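**Unit 4 – Good practice with hand-held grippers**

Operators shall check the marker card and the mounting screws before each session. Cables are to be kept clear of the fingers at all times.

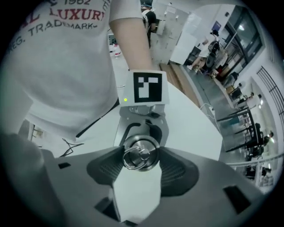 A card that has shifted shall be reported and the tool set aside until it has been calibrated again. Under the Rullero rules, recordings made in the meantime are withdrawn – in the Cultmont set, 179 of 3,762 were lost in this way.

Reading for next week: Niskanen handbook, section 2.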